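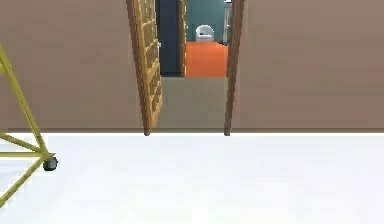 I've spent most of this week watching two robot controllers try to get through the same simulated house, and I have opinions now! The test is Signe Brynjólfsdóttir's idea. She runs the little simulation group in Pliltstead, and she wanted to see how Costell (the older controller, very cautious) and Usollow (the new one, in a hurry) would do with the same wheels and the same cameras before anyone bolts either one to a real arm. Leg one goes through the double wooden doors and over the gray floor to the white armchair on the orange rug. Easy enough for you and me, but both doors stand open at different angles, and Costell hates that. It slows right down, thinks about it, and creeps. Usollow just goes for the middle, and on two runs it clipped the left door on the way through.

We did 12 runs with each controller. Costell made it to the chair on every one of them, and I drank a lot of coffee while it did. Usollow was much quicker when it worked, and I'll admit I was rooting for it by Tuesday. Britt-Marie Engström, who wrote most of the Berge camera software both of them use, was rooting for nobody and kept asking me to please write down the door angles (I did, Britt-Marie, they're in the shared folder).

Leg two is the kitchen, and that's where I expected the cameras to be the problem. The big white table is so bright that there's hardly anything on it for the software to hold on to, and the dark cabinets start right behind it. The robot has to find the loaf on the counter and line up for a grasp. No actual grasping yet — we're only scoring where it stops and which way it's facing.

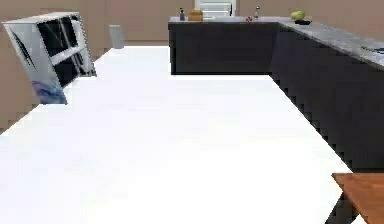
Leg two of the house test, with the bread and the cabbage (or lettuce) on the marble-patterned counter.

Usollow surprised me here. It picked out the loaf faster and stopped closer to the mark, while Costell kept taking the far edge of the table for something it might run into and backing off. Signe thinks that's a setting and wants another go before she'll call it a loss. Britt-Marie thinks it's the exposure in Berge, and she has a fix half done.

So the kitchen leg gets run again in February, five tries each, with the new exposure code. After that comes the gripper comparison, with a soft two-finger one against the stiff one we've been using for ages. My money's on the soft one for bread — and I have no idea at all about the cabbage, or lettuce, whichever it is.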